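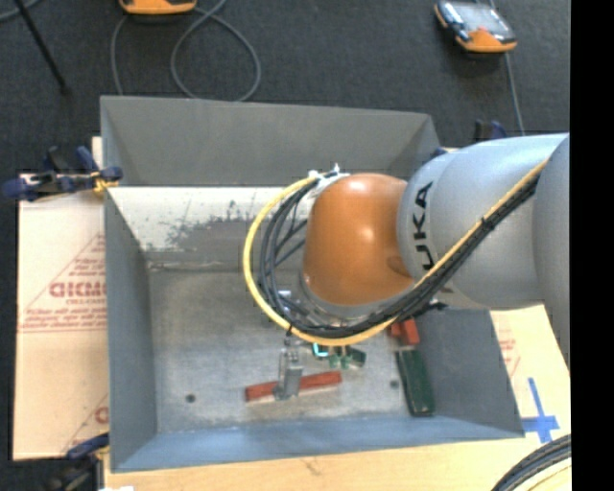

Photo: Trimgate press archive

4. Cooking rice and using the Keep Warm setting

Read Section 2 (Safety) before using the Ternex cooker for the first time. Wash the inner pot, the steam tray and the rice paddle in warm soapy water and dry them fully.

4.1 White rice

1. Measure the rice with the cup supplied. One level cup makes enough for two people. Do not fill the pot with more than 8 cups of dry rice.

2. Rinse the rice in a separate bowl until the water is nearly clear. Rinsing in the inner pot can scratch the coating.

3. Tip the rice into the pot and level it with the paddle.

4. Add cold water to the line that matches the number of cups. For softer rice, go slightly above the line.

5. Wipe the outside of the pot and set it in the cooker. Turn it a little left and right so that it sits flat on the heating plate.

6. Close the lid until it clicks, plug in the cooker and press WHITE. The light comes on and cooking starts.

7. When the cooker beeps, leave the lid closed for another 14 minutes. Then loosen the rice from the bottom up.

Note: The timer does not count down during the first stage. The display shows a moving bar until the water boils.

CAUTION: Steam comes out of the vent during cooking. Keep hands and face away from it, and do not place the cooker under a wall cabinet.

4.2 Keep Warm

The cooker switches to Keep Warm by itself after every rice program. The rice is held at 63 °C or above. Press CANCEL to turn it off.

Do not use Keep Warm for:
- rice mixed with meat, fish or egg
- cold leftovers that have not been reheated
- brown rice for more than four hours

4.3 Rice for the next day

1. Press CANCEL and unplug the cooker.
2. Spread the rice in a shallow dish so it cools quickly.
3. Cover it and put it in the refrigerator within one hour.
4. Use it the next day. Cold rice fries better than fresh rice because the grains stay separate.
5. Reheat until steaming hot all the way through. Reheat once only.

Note: Do not fry in the inner pot. Use a skillet on the stove.

Rated power: 630 W. For cleaning, see Section 5.

Revised 30/09/2021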